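5 min read

Medeck Bevan wipe-clean table covering — sold by the metre

Back in stock. All widths, most patterns. The Divetti range is still short on the darker colours, more due in June.

What it is. Cotton backing, smooth coated top, matt finish. Covers a kitchen table, a craft bench, a shelf, the inside of a drawer if you like. Cut to length from the roll, sent rolled not folded, so no creases down the middle. We stopped folding two years ago after one complaint too many and we are not going back.

Widths. Standard roll is 140 cm. Order in half metres. So a quantity of 3 in the basket is one and a half metres, not three — please read that bit twice, it catches people every week. Anything over 24 metres goes on a pallet, ring first.

Measuring up. Length of table, plus the drop you want at both ends. Most people go for 20 cm a side. Less if there are small children who pull. For a round table measure straight across the widest part and add the drop twice, then trim it yourself at home with decent scissors. It doesn't fray so no hemming. We can't cut circles. We used to, Aled Prosser did them by hand on a Friday, but he has retired and noone else can get them round.

Cutting. We cut by hand with a bit over, never under. Patterns aren't matched unless you ask. If you want two lengths side by side on a long table, say so in the notes box at checkout and order an extra half metre for the match. Without the note we won't guess.

Fitting. Lay it flat overnight in a warm room before you do anything. The curl drops out on its own. Don't iron it. Don't iron the back either. A hairdryer on low is OK for a stubborn corner, keep it moving. Clips work fine on the thinner tables, double-sided tape on a bench. For shelves cut it 1 cm short at the back, goes in much easier.

Cleaning. Warm water, washing-up liquid, soft cloth. That's it for day to day. Tumeric, beetroot and biro need getting to quickly. Bleach takes the print off. So do the scrubby side of sponges, eventually. Not machine washable. Hot pans will mark it — use a mat, every time, even the ones you think have cooled.

Patterns in the Bevan range:
Plain — cream, slate, moss
Stripe — narrow only, wide is discontinued
Check — red, blue
Leaf and blossom — off-white ground, grey leaves and fern, soft orange flowers

Leaf and blossom is the one that sells. Order code 3106. Rhiannon Harries drew it for us, it started out as a tea towel. Pale enough to keep a dark kitchen light, busy enough that crumbs don't shout at you. The orange is a soft one. If you want something stronger look at the Divetti page.
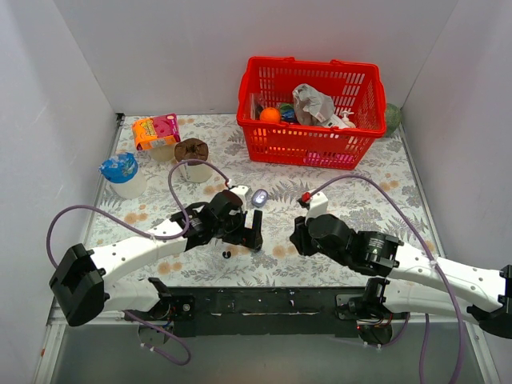
Grey leaf and soft orange blossom on off-white, with a red shopping basket at the back.

Colours on screens vary, so get a sample first if you are matching paint or curtains. Samples are A5, free, up to 2 per order. Bigger samples no longer available sorry.

Delivery. Tubes go out next working day if ordered before noon. Collection from the Zilldale shop by arrangment, round the side, ring the bell. Parking is tight before ten.

Returns. Cut lengths can't come back unless faulty. Check it before you trim it. If there's a print fault send a photo and the order number and we'll cut you another. Uncut rolls can come back within 56 days, you pay the postage.

Page checked January 4, 2024

Comments (4)

Osian Price
Had the moss on the workbench since the summer. Glue peels off once it's dry. Corners lifting a bit but I was mean with the tape.

Beca Kemeys
Is the leaf one the same thickness as the check? My check is lovely and heavy and I'd want the same again.

Medeck
Same backing, same weight Beca. Only the print changes.

Rhydian Eynon
Ordered 2 thinking it was metres. My own fault, it does say. One metre of slate now living on top of the chest freezer and looks quite smart. Have reordered 4 for the table.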